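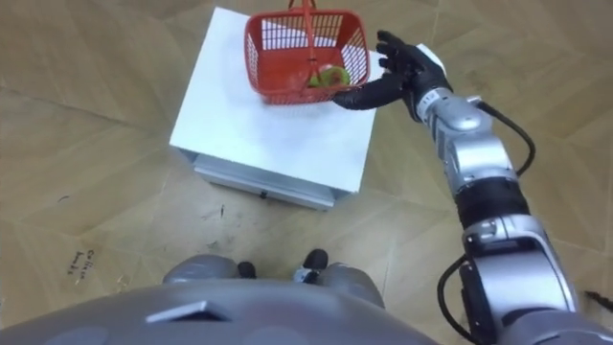
Station 2, right hand at the basket, head camera view.

PRE-SESSION CHECKLIST: BASKET TASK, WHITE CABINET
Site: Stevby floor lab. Method: Grurirum protocol, teleoperated demonstrations for policy training. Month: April

1. Cabinet position against start pose. PASS
Ahead and to the left of the torso, as the protocol wants. The protocol also wants it "square to the robot", a phrase that has started more arguments than the results section.

2. Drawer shut. PASS
Nothing in the task opens it. Last month's policy tried anyway, with real conviction.

3. Basket and contents. PASS WITH COMMENT
Red basket, one piece of fruit. The Pesonen baseline was trained with the basket in the centre of the cabinet top and fails politely everywhere else, so we vary the position between episodes. Please vary it. Two centimetres to the left is not a distribution.

4. Right arm cables. COMMENT
Both cables have slack at full reach. Check again with the arm raised, and watch the loop by the forearm. Do not tape it to the housing. The tape shows up in the head camera and the policy learns to love the tape.
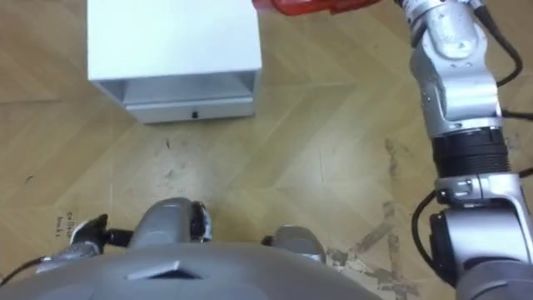

5. Left arm parked low, clear of the torso. PASS
It plays no part in this task and should stay out of it. Episodes where the left arm wanders get tagged, not deleted. The Urkedov filter needs bad examples and we are generous suppliers.

6. Floor. COMMENT
Scuffed, with the worst wear on the robot's right. Handwriting on the parquet stays where it is until the set is finished. Cleaning halfway through a set changes the background, and then somebody has to write a paragraph about it.

7. Episode log. FAIL
Target is 336 episodes, 28 per basket position. The log has a position column. It is a very tidy column with nothing in it. Fill it in before the next session starts.

8. Emergency stop within reach of operator. PASS
Tested at 9:15 a.m. Loud.

9. Success labels. COMMENT
"Sort of" is not a label. Use lifted, dropped or missed.

Cleared to run once item 7 is fixed. Recheck items 3 and 4 after every 100 episodes.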